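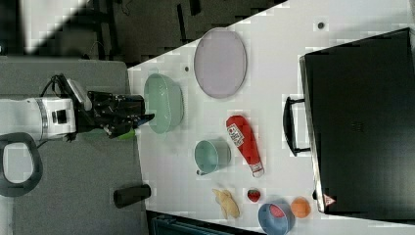
Combien de temps un prêt auto reste-t-il exigible après la saisie du véhicule ?

Tant que le solde n'est pas éteint, répondit Violeta Rivadeneira en tournant la page.

Siu-ming Huang relut le décompte de Koteck. Véhicule vendu aux enchères en décembre, frais de garde déduits, reliquat de 600 euros. Sept mensualités impayées figuraient en annexe, dont deux comptées deux fois.

-- Le taux de retard est celui du contrat ?

-- Article 37. Il court depuis la mise en demeure.

Il sortit l'accusé de réception. La date ne correspondait pas. Elle compara les deux pièces, barra la ligne des intérêts et inscrivit un nouveau total dans la marge.

-- Koteck devra recalculer, dit-elle. Signez la contestation, pas l'échéancier.

Il signa. Elle tamponna le double et appela le dossier suivant.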